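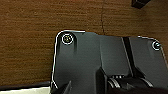

Why do wooden tabletops open along their joints in winter? Indoor air dries out once the heating comes on, the boards give up moisture, and they shrink across the grain while hardly changing in length.

3.2 Seasonal movement in household tables

We were delighted by how clearly this showed up in the Clandden survey! Guerra and Sengar measured joint widths on 38 tables, returning every month for a full year, and the widest readings came in December - well before the coldest weather.

Figure 4. Wood surface with a thin, dark, slightly wavy line running across the direction of the grain.

Tables kept near radiators moved most. Seven of them also cupped slightly, a lovely result for anyone who enjoys old furniture, and one we take up again in Section 4.

Search this journal
Enter keywords Go

Related articles
Oil finishes and moisture uptake in oak
Glue lines under load: the Aaltonen tests
Humidity in heated homes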